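Saturday helper wanted for our toy sorting room in Boltholm

Posted 2022-08-31 by Elsie Hollis

Hello! I'm looking for two people to join me at the Grirnby toy library, one to start straight away and one a bit later in the autumn. It's paid, it's part time, and if you like putting things in their proper places you'll probably get on very well with it.

We lend toys to playgroups, childminders and families all over Boltholm and the villages round about. Everything that goes out has to come back, and everything that comes back has to be looked at, wiped down, sorted and put away before the next lot goes out. I've been doing most of this by myself since May and I can't keep up any more (we have 688 members now, and they do love the small stuff).

Most of the work is sitting or standing at a table with a tray of mixed bits, deciding what belongs with what. Balls are a job in themselves. You'd check for splits and loose threads, give each one a clean, and put it in the right box for the right age. Soft toys get a good squeeze all over to find anything hard or coming undone. After that there are the play kits to make up, the labels to write and the shelves to fill. I'll show you how we do it all, so please don't worry if you've never worked anywhere like this.

The shift is almost 8 hours with a proper lunch in the middle, and the kettle is never far away. You'd need to be happy lifting a full tray and being on your feet for part of the day. Good eyesight for small parts helps, with glasses is fine – I can't see a thing without mine!

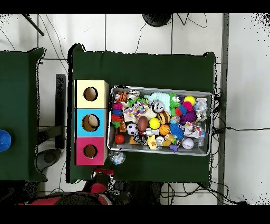 I should say that I'm fussy about the posting boxes, the cardboard cubes with a round hole in the top. Little ones adore them, and we use the yellow, blue and pink ones such a lot that I'd want you to look inside every single time, as a ball left in the bottom is a ball missing from somebody else's kit. Same with stacking rings, which go back as a complete set or they don't go back at all.

No qualifications needed, and you don't have to have children or know anything about them. We do ask for two references. If you've worked in a shop, a nursery or a stockroom, do mention it.

To apply, write me a short letter or email saying a bit about yourself and which Saturdays you can't do. You're very welcome to come and have a nosey round first – just ask for Elsie at the Lidier Road door and ring the bell twice, it sticks.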